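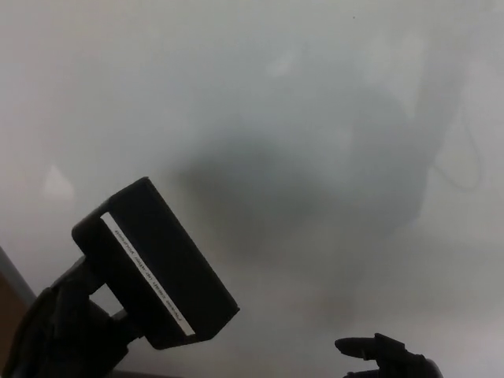
We reached Painemal in April, after 62 kilometres of gravel from Limedau, and went straight to the Clandel museum. Leandro Gallardo took our group of eight through the old printing rooms, then the gallery upstairs. The posters were the best part — more than 100 of them, most advertising ferries and dances. One room was about labels, from handwritten jar tags to the narrow white strip of tiny print on a black block of machinery, too small for me to read. I spent longer there than I'd planned.

Lunch was soup and bread at Sellex, across the square. Entry to the museum was 1000 pesos and the colour catalogue was extra. It closes at 4 pm.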